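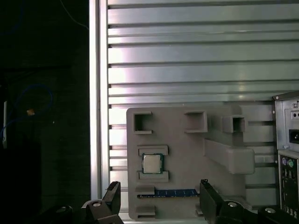
# Ticket 982: Fixture board, processor pocket and memory slot

**Site:** Wollura, assembly bay
**Reported by:** Begum (kit supply)
**Assigned:** Arif Khan
**Status:** Open, waiting on part
**Priority:** Normal

## Reported fault

Processor sits tight in its pocket on the left of the grey board and has to be pried out. Memory module goes into the long slot without trouble but can be rocked end to end once seated. Board is the Stundska pattern, revision 11, mounted upright on the aluminium slat wall.

## Checks done

1. Confirmed the board is hard against the slats. No movement at any corner under hand pressure. Mounting ruled out.
2. Removed processor by the edges of the green substrate. No contact with the heat spreader. Substrate edges clean, no chips.
3. Tried a second processor of the same type. Same resistance, so the fault is with the pocket.
4. Ran a feeler gauge along both ledges. Upper ledge is true. Lower ledge has a raised lip at the inner corner, 0.3 mm at the worst point.
5. Took the blue memory module out and checked the slot for debris. None found. The slot is wider at the left end than the drawing allows.
6. Checked the three square holders with the go/no-go block. All pass.

## Log

**09:10** Ticket picked up. Board left on the wall for steps 1 to 3.

**09:50** Lip on lower ledge dressed back with 300 grit on a flat stick. Dust vacuumed out, pocket wiped with a dry cloth.

**10:15** Processor now drops in under its own weight and lifts out with two fingers. Repeated 90 times with the same part to see if the fit would drift. No change.

**11:05** Shimmed left end of the memory slot with one layer of polyimide tape. Rocking is reduced but still there. A second layer makes the module bind, so went back to one.

**13:30** Asked Dremow whether the slot width was altered between revisions 10 and 11. They are checking the print file.

**15:40** Dremow confirm the slot was opened up at one end in revision 11 to clear a different module. Replacement board to be printed with the old slot and the current pocket. No colour change, same grey.

## Interim instructions

- Board can be used as is. Leave the tape in place.
- Press the memory module down evenly at both ends. Do not lever it from the left.
- If the processor starts to catch again, stop and add a note here. Do not sand the upper ledge.

## Outstanding

- Replacement board from Dremow.
- Drawing to be corrected to show the lower ledge radius (Arif).
- Begum to check the spare boards in the store for the same lip before any are issued.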